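Ullbridge Rental Listings Project
Progress report to the Cumance Fund, second period, through September

Hi all,

You asked for something shorter than last time and with fewer attachments, so I've kept the spreadsheets back (say the word and I'll send them). This is the second report on the grant for the free rental listings site, and I'm happy to say there's a lot more to tell you than there was in the spring!

When I last wrote, we had a site that worked on my laptop and a handful of landlords who had promised to use it. We now have 59 live listings, all of them inside the Ullbridge town limits, all with a rent figure, a deposit figure and a floor plan or at least a room list. The target in the grant letter was fewer than that by this point, so I'm pleased. Most are one- and two-bedroom apartments, with a cluster of studios over the shops on the main street and a few whole houses that went up at the end of the summer when families were moving for school.

The biggest single addition was the Eberhard building. Their leasing office had been advertising on paper in the lobby and on a national site that charges by the week, and it took me a long time to get a meeting (four phone calls and one very wet walk across town). They've put up 8 units with us and they update them the same afternoon something gets rented, which I wish I could say about everybody. I'm still chasing stale listings from smaller landlords. We send a reminder email, then a text, then the listing gets hidden until we hear back. People grumble when theirs gets hidden but they do answer the text!

Vichien Sriwong joined in June on the part-time data job that the grant pays for. He came from a property management office and knows the local leases inside out, and he has rewritten the whole "what's included" section so that heat, water, trash and parking are separate lines. Before that we had a single box called "utilities" and landlords typed whatever they liked in it. One just said "some." Vichien called every landlord on the site to fill in the new lines, and I'd like you to know how much of his summer that was.

He also took over Grinder, our little script that goes through the listings overnight and flags the ones that don't add up: a deposit higher than the lease allows, two ads for the same unit at different rents, a move-in date that has already passed. I wrote the first version in a hurry and it flagged nearly everything. His version is a good deal calmer. It still trips on addresses with a half in them, so 14½ comes out as two different buildings, and that's on the list for the fall.

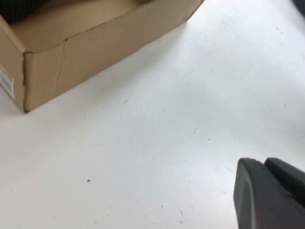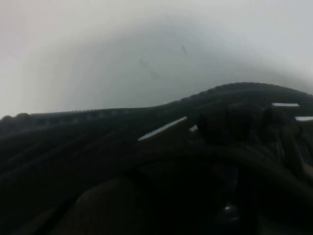
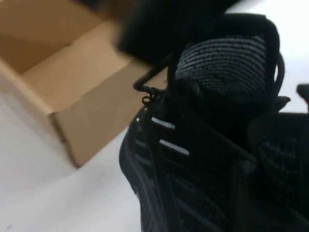
Can a landlord outside the town limits post a listing?
Only if the unit itself is inside them. The landlord can live anywhere, but the apartment or house has to have an Ullbridge address, and we check it against the county parcel map before the listing goes live.

Now the money. We've spent $1,000 on printing and mailing, all of it from the outreach line, and that line is now used up. It paid for the postcards to owners of small buildings and the window sheets for the laundromats, the library and the bus station. The postcards did much better than I expected. The window sheets did fine at the library and went nowhere at the bus station, where they were covered up by something else every time I looked. I'd rather not print more of those. Hosting is under budget. Vichien's hours are right on budget. I haven't touched the money set aside for translation, and I need to talk to you about that.

The plan was to pay for a Spanish version of the whole site in this period. I held off while the "what's included" section was being redone, and then the lease glossary got longer than we had planned (tenants kept writing in to ask what "joint and several" means, so in it went). I now have quotes from 3 translators, and the one I like best can't start until after the holidays. Would you be OK with moving that line into the next period? Nothing about the total changes. If you need it as a formal request, send me the form and I'll fill it in right away.

What tenants are telling us: they like that there's no account to sign up for, and they like the parking line a lot more than I would have guessed. They don't like the map. It's slow on phones and the pins pile up on top of each other downtown, so you tap for one apartment and get the one next door. I've been putting off the map all summer and I can't anymore, so that's my October.

Also coming up: a saved search that emails you when something new fits, a second visit to Eberhard to talk about their other building across the river, and a short guide for first-time renters on what to ask at a viewing. Vichien has a draft of the guide. It's good, but it's long, and we're arguing over whether water pressure deserves its own paragraph.

I'd love to show you the site in person if any of you are passing through. Mornings before ten are best for me, and the office is upstairs from the hardware store, same as before. The door sticks, so give it a push.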